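Robot Manipulation, Course Notes
Unit 9: Learning from demonstration with two arms
Prepared for the Gendton lab section

Reading before the session: the Verwood report, sections 2 and 3. Section 4 is optional. Bring your notes from Unit 8 on action spaces, as we use the same symbols.

9.1 The method

Behavior cloning treats control as supervised learning. A person drives the arms through a task, the system stores what the cameras saw and what the joints did, and a network is trained to predict the joint commands from the camera views. No reward function is written.

The weak point is drift. A small error puts the arm in a pose the training set does not cover, the next prediction is a little worse, and the errors add up. With two arms each one also has to react to the other, so a late left gripper can spoil a correct move by the right.

The policy we use, Betuteo, predicts a block of future actions instead of a single step. A block has 26 steps. Overlapping blocks are averaged before anything is sent to the motors. Averaging makes the motion smoother, but it also slows the response when an object shifts.

9.2 Camera views

Two kinds of view go into the network. The fixed view gives the layout of the table and both arms at once. The wrist view gives detail near the fingers and moves with the arm, so the same box can show up at any angle.

Each view is encoded separately and the features are joined with the joint positions. Do not crop the wrist images to remove the fingers. The network uses them to judge distance to the object.

9.3 The result to know

The training set has 700 demonstrations with small compartment boxes and trays. We trained three versions and tested each on the same starting layouts. Success means the named tray ends up inside the target area with its contents still in it.

Fixed view only: 41 percent
Both views, single-step actions: 61 percent
Both views, action blocks: highest of the three; you will compute the figure from the log in Exercise 2

Most failures with the fixed view alone came at the moment of grasping. The arm reached the right tray and closed too early or too high. Adding the wrist view removed many of these. What remained were mostly cases where one gripper blocked the fixed camera's view of the tray.

Translucent plastic is a known problem for this setup. Edges are faint, and glare on a white tabletop can look like the rim of a lid. Ekanayake's note on the course page covers two ways to change the lighting in training images.

9.4 Exercises

1. Explain why averaging overlapping blocks can hurt when a tray slides during the grasp. Half a page is enough.

2. Using the test log, work out the success rate for the third version. Then split the failures into reaching, grasping and placing.

3. Pick one failure in which the grippers are close together. State which camera had the more useful view and what information the other one lacked.

4. Repeat the training with the wrist view blanked for a random share of the steps. Report the result even if it gets worse.

Hand in one file per pair by the end of September.
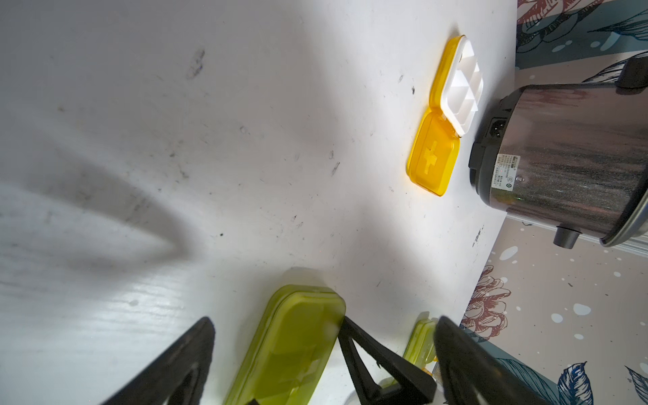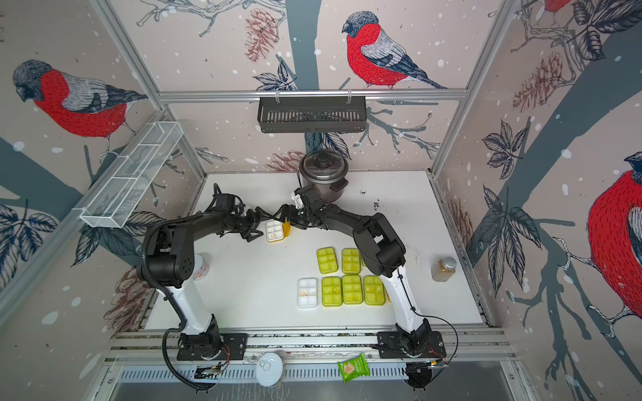

Figure 9.1. The two kinds of view. First: wrist view, with an opened yellow pill box on the table. Second: fixed view, with both grippers near a small white compartment tray.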